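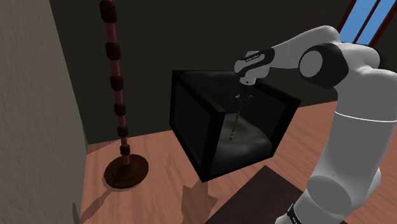
Can we drop the Trindovau license after the review and keep the tasks we built in it?
Partly. The task files export as plain text and stay ours. The room and object models are licensed and go back when the license does.

Progress report, simulation kit review
To: Lalit Sandhu
From: Ilir Dimitriou
20 February 2023

Short one, Dokcombe visit ate most of the week. Ask if anything's missing.

Where we are
Trindovau kit installed on both workstations. Second install was painful, graphics driver clash, lost two days. Support answered fast once we found the right address (the one in the welcome mail bounces). Kamlesh wrote up the fix, it's in the shared folder under install notes.

Task set so far is 9 tasks. All of them are single arm, tabletop or floor level, small tools. Stick-tool-over-container is the one we've spent the most time on. White arm, thin tool held in the fingers, tip brought down toward a lumpy grey filling in an open black box. Looks simple and isn't. Tool sits at an angle in the grip and the planner wants to treat it as straight unless you tell it otherwise. Bhupendra now sets the tool offset by hand for each run. Would like the vendor to fix that, have asked.

Runs
101 logged on the container task. 72 finished without the planner giving up. Rest are mostly timeouts plus a batch where I had the wrong config loaded, my fault, left them in the total anyway. Finished only means the motion plan ran to the end. We do not score whether the tool did anything useful to the filling, the kit has no measure for it and we haven't written one.

What we like
- Scene editor. Trilok had never used one and was moving furniture and changing floors the same afternoon.
- Lighting and shadows good enough for our camera tests. Windows, wood floor, rugs all come stock.
- Resets are quick. Reload a room, few seconds, go again.
- Logs are readable by a human being.

What we don't
- Soft and grainy materials. The filling renders OK but contact with it is basic. Vendor says a better model is due in April. Would not plan around that.
- Documentation stops about halfway through the gripper chapter. Literally mid sentence in the PDF.
- Objects sometimes end up at a height you didn't ask for. Check every one against the floor before you start a run. Cost us a morning.
- One seat per license. We have two machines so we are passing the key back and forth, works but silly.

Comparison with Serik
Only half done. Serik loads the same arm file with no edits, which was a nice suprise. Editor is much worse, no stock rooms at all, you build walls one at a time. Contact on soft stuff seems better from the two demos we ran. Not a fair test yet, Kamlesh is porting the container task over so we can run the same thing in both. Grewal dropped from the list, they never sent the trial key after three emails.

Money
Review budget is nearly 500 dollars short of what we'd need to extend both trials to the end of the spring. Can cover one. If it has to be one, I'd extend Trindovau because the tasks are already in it, but please don't read that as the recomendation, the Serik numbers aren't in.

Next
- Container task running in Serik (Kamlesh)
- Write some kind of measure for the filling, even a rough one (Bhupendra, me)
- Repeat the bad config batch
- Second seat quote from Trindovau. Trilok has asked, no reply yet
- Longer report with both kits side by side, April

Need from you
Yes or no on extending one trial, before the current key runs out. Also whether the Dokcombe people want to see the task files or only the write up, they were vague when I was there and I'd like to not clean up all of it for nothing.

Ilir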